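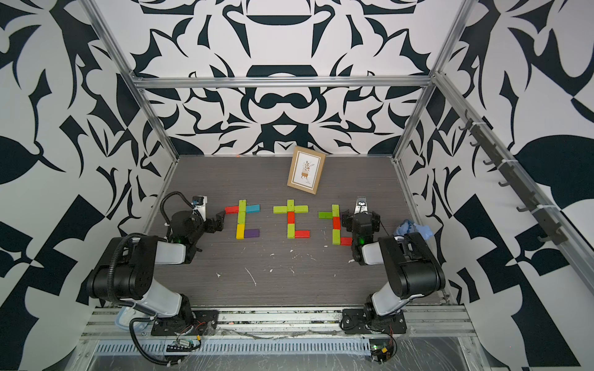

Nikus two-arm kit for a small classroom lab - worth the money?

Posted by Denise Tapley, 3 April 2018

I'm looking at the Nikus kit (two arms, grippers, wrist cameras, front rail) for an after-school group. I'd like the kids to have it laying out wooden blocks in letter-like shapes by December. The seller, Jikia, wants $700 extra for setup and training and I can't tell if I need it. Can the grippers handle small flat blocks? And are the wrist cameras any good, or should I budget for better ones?

Henk Koster

I've had mine for a while now and I like it a lot! Skip the setup package if you're okay with a screwdriver and a free weekend. The manual is rough but it gets you there - the rail section starts on page 201, for some reason, so don't give up looking.

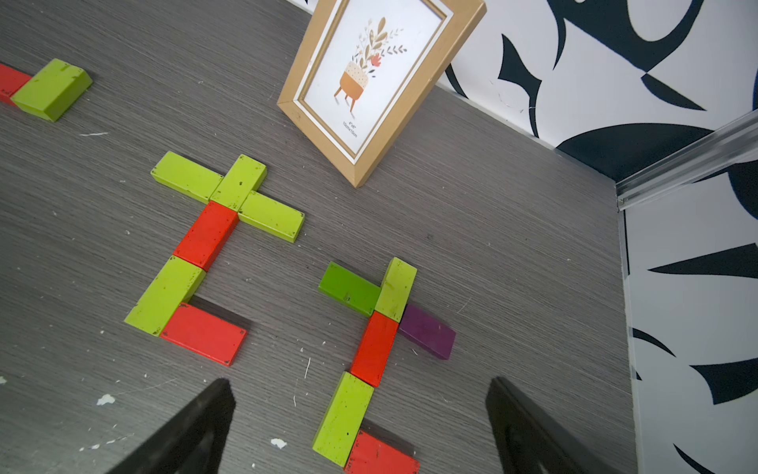
The cameras I'd keep as they come. What I care about is seeing the fingertips and the block together, and you do get that, with a lime-green block running right between the two fingers. You also get plenty of table, all the way back to the little picture of the potted plant. Even fine print comes through, like the size printed under that picture.

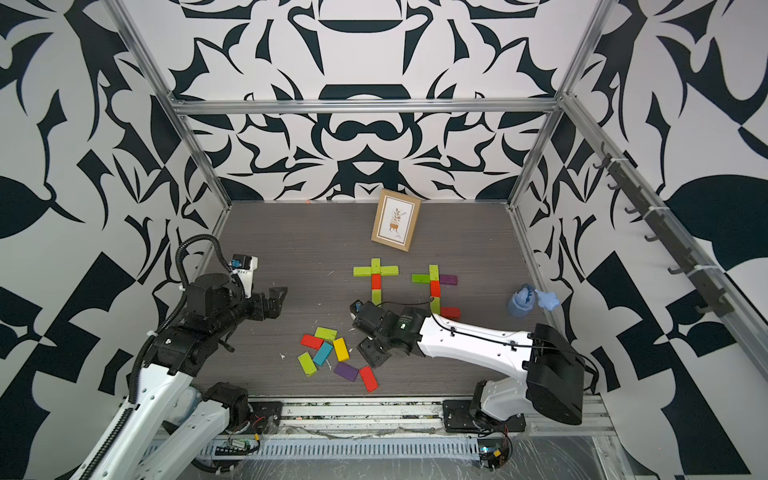
Both arms over the table, with the loose blocks off to the left.

For flat blocks, go in slowly and leave gaps between the pieces in your pile. I spent my first five evenings fussing with grip height, and it was worth every one of them. 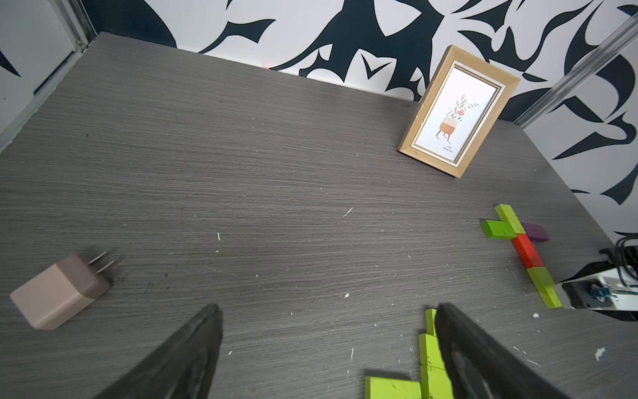 Lighting and background got more of my time than I expected. My walls are a loud black-and-white pattern, and I teach every layout with a few odd things left in view. A wall charger on its side across from the blocks is the kind of thing I mean. If your kids' tables are messy, practice on a messy table!

Wim De Graaf

Too expensive imo. Got a used Cuypers arm for $400 and it's fine. Only one arm though.

Rianne De Bruijn

I paid for the Jikia training and was glad I did, but I'd never touched a robot before. Ask if they'll do the training without the setup - they did for me.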